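Workshop Tips: Laundry Sorting Cells
Software notes for a two-arm setup

These tips come from running a pick-and-sort cell on mixed washing. Most of them concern settings and code. They assume the arms are mounted, homed and wired, and that you have a wrist camera on at least one gripper and a fixed camera over the work area.

Before you start a session

Check the clocks first. If the wrist camera and the fixed camera disagree by more than one image, every hand-eye correction you make afterwards will be wrong by a small amount that is hard to trace. Put both on the same trigger, or log the offset and subtract it in software.

Save a background picture from each camera with no washing in the cell. Save a new one whenever the lamps are moved. Patterned walls and veined floors are fine for this, but do not mask by colour alone. Cream wallpaper flowers and a pale pillowcase look much the same to a threshold. Use depth to find the pile and colour to split it up.

Lock the exposure and the white balance. A bright cloth close to the wrist camera will otherwise pull the whole picture darker, and the item behind it changes colour halfway through a reach.

Checking a grasp

Do not rely on finger position. Thin cotton lets the fingers close almost fully, so the controller reports a miss when it has a good hold. Read the motor current as well, and look at the wrist picture before you lift any higher. 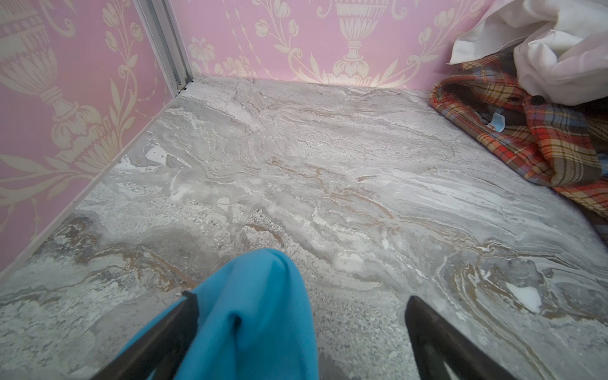 Blue cloth in the gripper, with the plaid garment and white fabric further back.

Crop the wrist picture to the area between the fingers and run the cloth check on that crop only. The rest of the view will often contain more washing, and a check that uses the whole picture will pass every time.

Set the hold time to 800 milliseconds before the check runs. Hanging cloth swings, and a shorter wait gives blurred edges. Bello Anozie uses a longer wait for towels and keeps it in a separate settings file, which is tidier than editing the main one.

If the check fails, open the fingers, go straight up, and plan again from a new picture. Never reuse the old grasp point. The pile has moved.

Planning for two arms

Give each arm its own half of the floor and a shared strip in the middle. Only one arm may hold the lock on the strip. Release the lock when the wrist has left the strip, not when the move command returns.

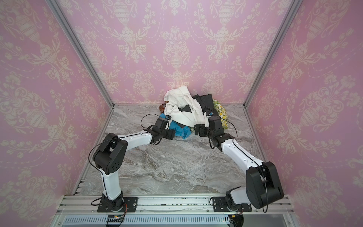
Both arms at the pile, one gripper on either side of the front.

Model the cables. A simple tube around the forearm, wider than the arm itself, is enough for the planner. Loops that stand out near the elbow need a tube of their own.

Pick from the top of the pile by height, then by how much of the item is showing. Dark items under white ones come out badly in depth, so leave them until the white ones are gone. Zamfira Husar's rule is to allow 3 tries on one item, then have the other arm nudge the pile and start again.

Keep joint speeds down near the floor. Fast approaches look good in simulation and push the cloth away in practice.

Logs and housekeeping

Name each run by batch number and keep the settings file beside the recording. We lost run 41 at Urnorby because the pictures were kept and the thresholds were not.

Write the reason for every stop in plain words. "Lost cloth on lift" is useful a month later. "Error 2" is not.

Wipe the lens and brush out the rail grooves at the end of the day, then park both arms before cutting the power.

Page last checked February 2022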